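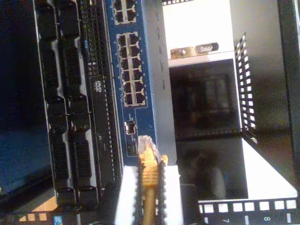 Is a colored patch cable any better than a gray one?
Electrically there is no difference. The color is there so you can follow the cord from one end to the other, and if you only own a handful of cords you can buy whatever is cheapest.

I own more than a handful. When we moved the equipment at the Turden building into one rack I ordered a box of the Droro patch cables in yellow, the five-foot length, and then another box when I found out how generously I had measured. We now have 162 of them in service, and I have put in most of those personally, with my own thumbs, so I feel entitled to an opinion.

A box from Trondham cost me $116. You can get cords for less. You can also get cords for a great deal more, from companies that describe copper in the language of wine. Droro describes its cable on a sticker the size of a postage stamp, and I found that restful.

Color first. It is yellow, and by that I mean school bus. The previous brand sold us a "yellow" that turned up in three shades, one of them closer to mustard, and every shade eventually got a meaning assigned to it by somebody who then left. Both Droro boxes match. Against a blue switch you can find the cord you want from across the room, and against a black chassis you can find it with your glasses off. I've done both.

The boot is ribbed, soft, and molded on properly. I have not had one slide back down the cord, which the old ones did constantly, so that you'd be chasing a little rubber sleeve down the cable like a sock. There is enough texture to grip with cold fingers, and our equipment room is kept at a temperature suited to lettuce.

The plug is the clear kind, and you can see the contacts through it. I like that. When a link won't come up, my first move is to look at the end of the cord with a flashlight and an expression of deep suspicion, and a solid-color plug gives you nothing to be suspicious about. So far the contacts have been straight and evenly seated on every cord I've checked. The latch clicks like it means it. I have plugged and unplugged my test cord through the entire Grīnberga migration, a project I'd rather not discuss, and the latch has kept its spring.

Now the complaints.

The jacket has a memory. These come coiled tight, and the coil is where they want to be. Lay one out flat and it will wander off in a curve of its own choosing. They relax after a few weeks hanging in the rack, but during installation you are arguing with every single one. Unpack them the night before and drape them over a chair if you have a patient household.

The boots are also on the wide side. In a single row of ports this doesn't matter. In a block where the ports are stacked close together, getting a fingertip in to release a cord between two others is a job for a child or a dentist. I use the blunt end of a pen. If your switch is full from one side to the other, look at a slim-boot cord before you buy these.

And there is no length printed on the jacket. Once a five-footer is out of the bag and in the drawer with the threes and the sevens, you are back to holding it up against your arm like a tailor.

Then there's the packaging. Each cord has its own plastic bag and its own twist tie, and the twist tie is wound on by someone with a grudge. I opened them all in one sitting on 06/07/2023 and my floor looked like the aftermath of a very dull birthday. A bulk pack with one bag would improve the product more than anything they could do to the cable. 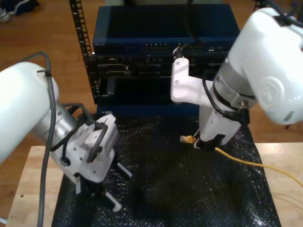

Triin Grigaitė wrote in to disagree with me on the boots. She runs the same cords at two sites and says the width is what keeps the latch from snagging when you pull a cord back through a bundle, and that she would take a fat boot over a broken latch any day of the week. She also says I should be patching alternate ports and leaving myself some finger room, and that the coil goes away if you hang the cord by its middle overnight.

I tried the hanging. It does help — less than she promised, more than draping it over the chair. The alternate ports I'll consider the day someone gives me a second switch. On the latches she has a point, and I have taken half a grumble off the score for it.

Four out of five. I'd buy the same box again, in the same yellow, and I have already put a drop cloth down for the twist ties.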